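About us

Hello, and thanks for looking us up! I'm Yanti Nasution and I run the folding side of Ondby, which started life as me, a borrowed ironing board and a very patient landlord. We take in clean clothes from shops, market sellers and small uniform firms, and we send them back folded, checked and ready for the shelf. It's a small thing to be fussy about, I know, but we are very fussy about it.

Our first proper customer was Jemero, who wanted 500 plain T-shirts folded to the same width for a November opening. I said yes on the phone and then went and worked out how (don't do that). We got them all there on time, with one box packed upside down, and they still send us their summer stock every year. Hello, Jemero!

Most of what we see is short-sleeved and soft, and soft is harder than you'd think. A stiff shirt more or less stays where you put it. Jersey slides about, the hem creeps, and one end lifts just when you thought you'd finished. We fold on a flat table with nothing under the cloth, sleeves in first, side seams lined up, then over once more. Collars go uppermost unless you tell us otherwise. If you want a particular size for your bags or drawers, send us one finished piece you're happy with and we'll keep it on the shelf to match against – much better than a drawing.

Who else is here? Teguh Latuheru looks after collections and knows every loading bay in town. Cempaka Halim does the checking, and she'll find a loose thread you'd swear wasn't there. Loredana Fontana joined us from a hotel linen room and changed how we stack (heaviest at the bottom, folds all facing the same way, so simple, and I'm still cross I hadn't thought of it). Hakim Lubis does the invoices, so be nice to him.

We charge by the piece, and the smallest order we take is 49. Babywear is very welcome. We don't do curtains, wedding dresses or anything that needs washing first, but Simanjuntak down the road will wash it and pass it straight on to us, and you'll get just the one bill.

You can drop in any weekday morning at Unit 91, Jeltoda Yard. Ring the bell twice, it sticks. 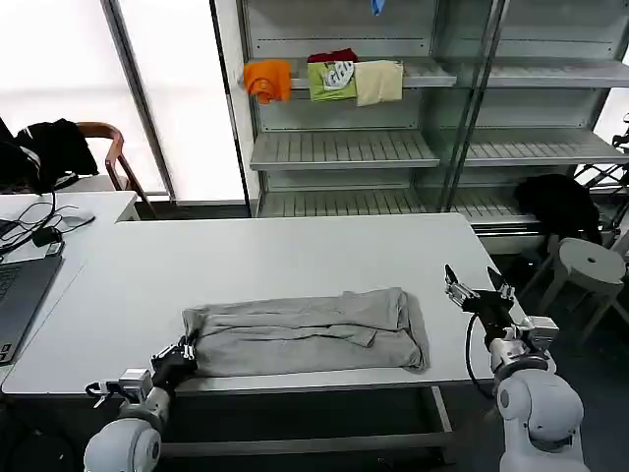 Ondby Folding Team – Tees and Soft Tops

Grey short-sleeve on the table, one end still curling. For prices or a trial batch, ring us on extension 2339 and ask for Yanti or Cempaka.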